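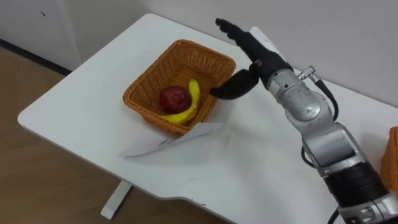
Why Do Bananas Go Brown? (and Other Things Fruit Does When You're Not Looking)

By Ramil Policarpio
March 18, 2019

Quick question. Is fruit alive?

Most kids say no. It got picked, so it's dead, right? Nope. A picked banana is still busy. It breathes. Not with a nose or lungs! But it takes in oxygen from the air and lets out carbon dioxide, same as you. Scientists call this respiration. Big word. Means using up sugar to keep going.

A fruit that is still on the tree gets fresh supplies from the tree. After picking, no more deliveries. It has to live on what it packed. So it slowly uses itself up. That's why old apples get wrinkly and soft.

WHAT IS FRUIT FOR, ANYWAY?

Not for lunch boxes. Sorry.

A fruit is a seed carrier. The plant can't walk. It's stuck. But its seeds need to get away, otherwise all the baby plants crowd under the parent and fight for light. So the plant makes a deal with animals. Here is some sweet stuff, you eat it, you carry my seeds off somewhere and drop them. (Yes, that kind of drop. Go ahead and giggle.)

But there's a problem. What if a bird eats the fruit too early, before the seeds are done? Wasted. So unripe fruit is hard, sour, and usually green like the leaves, so it's tough to spot. Then when the seeds are ready everything changes. Color! Smell! Sugar! That change is ripening.

THE RIPENING GAS

Now the good part. Lots of fruits make a gas called ethylene. Say it ETH-uh-leen. You can't see it. In the tiny amounts fruit makes, you can't smell it either.

Ethylene is a message. It says: ripen now. And when the fruit gets the message it makes even more ethylene, so the message gets louder and louder. A bit like one kid starting to clap and then the whole gym is clapping.

What happens inside:

Starch turns into sugar. Starch is what makes a green banana taste like chalk. Sugar is why a yellow one doesn't.

The glue between the cells comes apart. The glue is called pectin. Less glue, softer fruit.

Green goes away. The green stuff is chlorophyll. When it breaks down in a banana peel you get to see the yellow that was hiding under it the whole time. Apples are a bit different, many of them make new red color as they grow, and sunshine helps.

Smells show up. Banana smell is lots of different chemicals mixed together.

DOES ONE FRUIT REALLY RIPEN ANOTHER?

Yes! The gas floats. It doesn't care whose gas it is. Apples make plenty of it. So an apple can hurry up a green banana sitting next to it. Put them in a paper bag and it works faster since the gas can't drift off.

People knew about this long before they knew about ethylene. In ancient Egypt they cut little slits in figs to make them ripen. A hurt fruit makes more ethylene. They didn't know that part, they just knew it worked.

There is a saying about one bad apple spoiling the whole bunch. Partly gas. Partly mold, which creeps from one apple to the next. Either way, take out the bad one.

SOME FRUITS QUIT

Not every fruit keeps ripening after you pick it. Two teams.

Keep going: bananas, apples, pears, peaches, tomatoes, avocados, mangoes, kiwis.

Pretty much stop: grapes, strawberries, cherries, oranges, lemons, pineapples.

So if you buy sour grapes, they are going to stay sour. Waiting wont help. A hard pear, though, give it a few days.

(Yes, a tomato is a fruit. So is a cucumber. So is a pumpkin. If it grew from the flower and holds the seeds, it's a fruit. Argue with your family about it at dinner.)

OK BUT WHY BROWN

Two kinds of brown.

First kind, cut brown. You bite an apple, go off to play, come back, yuck. When you bit it you broke open tiny cells. Stuff inside that was kept apart got mixed together, and oxygen from the air got in too. The apple has helpers called enzymes that use the oxygen to make brown colors. Same color family as the brown in your hair, sort of. It's safe to eat. Just looks sad.

Lemon juice slows it down. The acid makes it hard for the enzymes to work.

Second kind, old brown. Those freckles on a banana peel. The peel cells are wearing out and breaking down, and the same sort of browning happens. Inside, the banana might be perfect. Sweetest it will ever be! All black and mushy? Banana bread.

Bananas don't like cold, by the way. Put one in the fridge and the peel goes dark, becuase cold hurts the peel cells. The inside stays fine for a while.

TRY IT: THE BAG TEST

You need three green bananas from the same bunch, one apple, two paper bags. Ask a grown-up first.

Banana 1 goes on the counter, alone.
Banana 2 goes in a bag, alone. Fold the top.
Banana 3 goes in a bag with the apple. Fold the top.

Keep all three in the same room, away from the sun. Write down your guess before you start, no cheating. Look once a day and draw the color of each one. Check after 96 hours (that's four days). Which is yellowest? Any freckles?

If nothing much happened, keep going another day or two. Cold kitchens are slow.

Why bother with banana 2? So you can tell if it was the bag or the apple. If you only did 1 and 3 you'd never know.

TRY IT: THE BROWN RACE

Get a grown-up to cut an apple into four slices. Leave one plain. Dip one in lemon juice. Dip one in plain water. Wrap one tight in plastic. Look after 20 minutes, then after 40. Draw them. Don't eat the ones that sat out all afternoon.

WORDS TO KNOW

Chlorophyll: the green stuff in plants
Enzyme: a tiny helper that speeds up a change
Ethylene: the ripening gas
Pectin: the glue between plant cells
Respiration: using sugar and oxygen to stay alive
Starch: lots of sugar bits hooked together in a chain, not sweet

Next time: why onions make you cry. Bring tissues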